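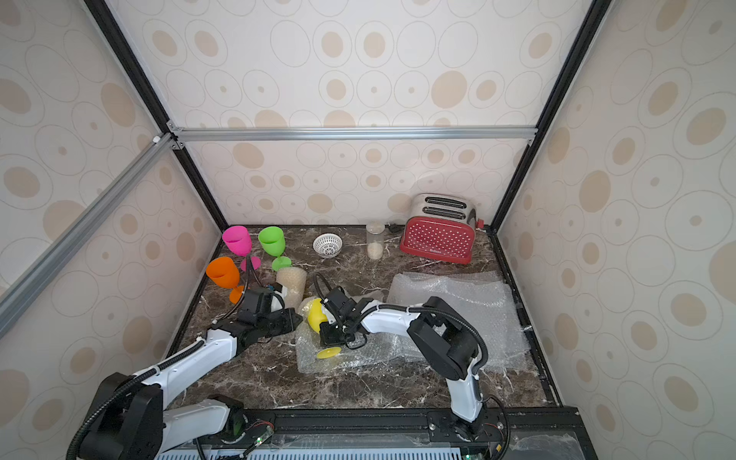
Ticket subject: Plastic wine glasses, packing for the move to the Gallance flat
Opened by: Gunther Weidemann
Status: open, waiting for reply from Wiegand
The problem is with the Lonham plastic wine glasses, the colored ones. We pack them in bubble wrap for transport, and when we open the carton at the other side, some glasses have a fine white line at the place where the stem meets the foot. Two glasses are already affected, both from the first carton. I want to find the cause before I pack the rest of the kitchen. The set on the marble counter has pink, green, orange and yellow, and the yellow one lies on its side on the bubble wrap. The textured foam sleeve by the orange glass is the other packing material I ask about below.

What I tried so far

Step 1. I changed the direction of the glasses in the carton. Before, they were standing on the foot. Now they are lying down, bowl to foot, next bowl to foot, and so on. Result: no new white line in this carton, but it was only a short drive, so I do not trust it yet.

Step 2. I looked at the wrapping. In the first carton the wrap was pulled very tight around the stem and closed with tape. I think this bends the foot a little. In the second carton I left the wrap loose at the stem and made it thick only around the bowl. It takes more space — 4 glasses now fill the carton where I had 6 before.

Step 3. I washed one of the affected glasses by hand and dried it. The line is still visible. It is not soap or dust. I can feel it with the fingernail.

Step 4. I filled the same glass with water and left it on a paper towel overnight. The paper was dry on Wednesday morning, so it does not leak. But of course the line is below the bowl, so maybe this test says nothing.

Questions for Wiegand

a) Your shop sold me the foam sleeves together with the Ivov cartons. Is the sleeve meant for the stem or for the bowl? It has no instructions. If I push it over the bowl it stays, but the foot is free.

b) The glasses were washed in the machine at 70 degrees all of last year. Can this make the plastic weak, so that the packing is not the real reason?

c) Can I buy single replacements for the pink and the green? I do not need a full set.

Update, same day, 18:40

Phone call with the shop. The lady said the sleeve is for bottles and goes over anything that fits in it. She could not answer b) and will ask. For c) she needs the number from the bottom of the box, and I threw the box away in July. I will look for the receipt.

Until I hear more I pack with loose wrap and lying down, and I carry the second carton on my knees in the car. Please leave this ticket open.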